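Black cloth, big letters, too many clips

March has been mostly fabric. I said I'd write this up while it was fresh and it's already not fresh, so quick version, typing this with a sandwich in one hand.

The corner. White walls, white ceiling, light wood table. Fine for eating lunch in, terrible for looking at. Everything bounces. So the plan was black cloth on three sides, letters on the middle piece, table in front, done by 2. It was not done by 2.

First the cloth. I ordered from Tiedemann on Annelies's say-so (Annelies Coppens, who sewed every curtain in her own place and has opinions) and it came folded into a square the size of a sofa cushion. Which means creases. So many creases. I hung the side piece over a door for 14 days thinking gravity would sort it out. Gravity did a little. Then I tried the iron on low through a tea towel, got a shiny patch the shape of the iron, stopped. The patch is now on the back. If you do this, ask them to roll it. They'll do it, I asked afterward, of course.

Then the clips. I wanted to sew a sleeve and run a rod through. Annelies also wanted that. But a rod means brackets and brackets mean drilling and I had one evening. Small black clips it is. I bought a box of 200 from Wurnon becuase the box of 200 was barely more than the little bag, so if anybody needs clips, please, come get clips. Start in the middle and work outward, otherwise you end up with all the slack at one end and have to take the whole thing down. Did that twice.

The clips do pull the top edge into little scallops. It bugged me for one night and then it stopped.

Letters next, the fun part! Nathalie Cuypers came over with her good scissors and a roll of paper and we drew them all out on the floor. I had a font picked. She hated the font. We went with hers, rounder and fatter, and she was right. "Fast" on top, "UMI" underneath and bigger. Colors took longer than cutting did. I wanted everything orange, she wanted pastels, so there's a bit of both - peach F, pale blue in the middle, a pink t, then it warms up again on the bottom row. The light outlines were her idea too. Without them the blue looked kind of chalky on the black. With them it pops.

Spacing we did by eye, standing at the other side of the table and yelling left, left, no, back. A long ruler would of been smarter. We had a 16 inch one and kept losing it under the cloth.

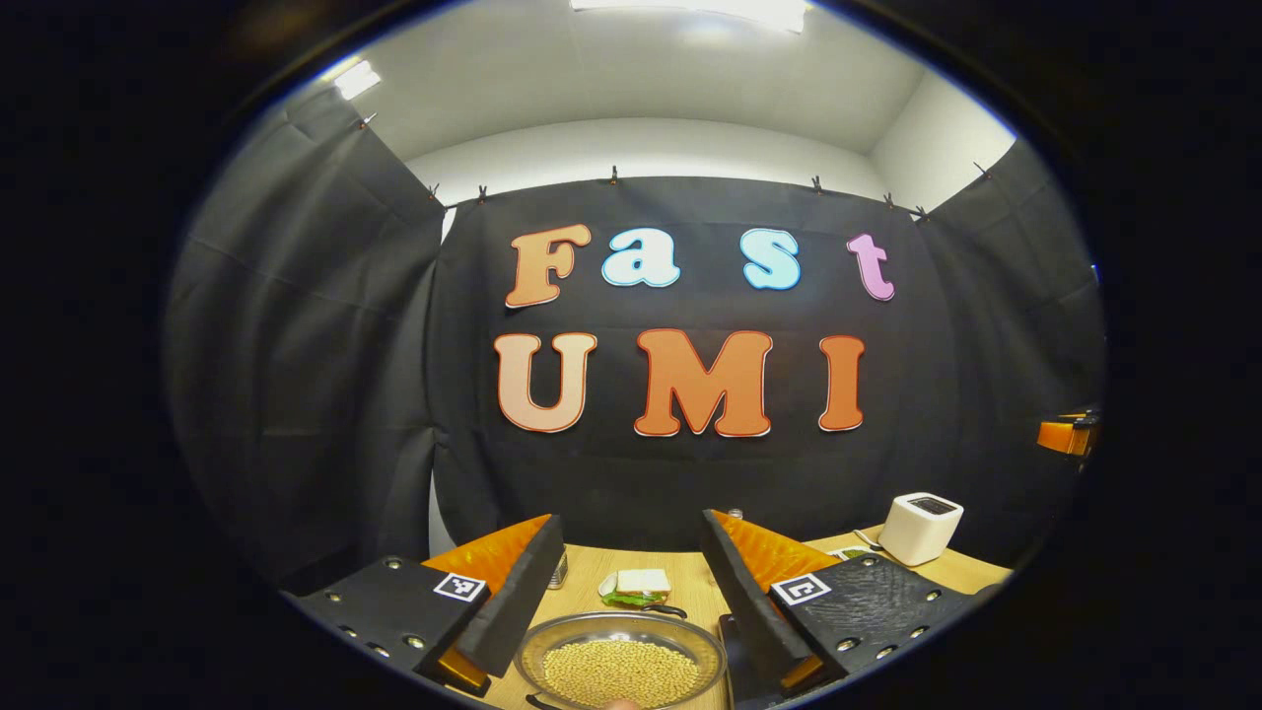 Letters up, side curtains up, creases very much still there.

Still to do:

Steam the middle piece. Borrowing the Prerkis steamer from Annelies, she says it spits so I'll try it on a scrap first.

Something about the ceiling. The light is good but it's all that white up there now that the walls are dark, your eye goes right to it. Nathalie says leave it alone. Maybe.

Wipe the table. Paper crumbs get everywhere, I found a curl of orange in my shoe.

And I have leftover paper, mostly peach, plus a half tube of Carnis glue with the cap gone. Going to make a couple of spare letters before it dries out. Ok, lunch is over, more when the steamer gets here.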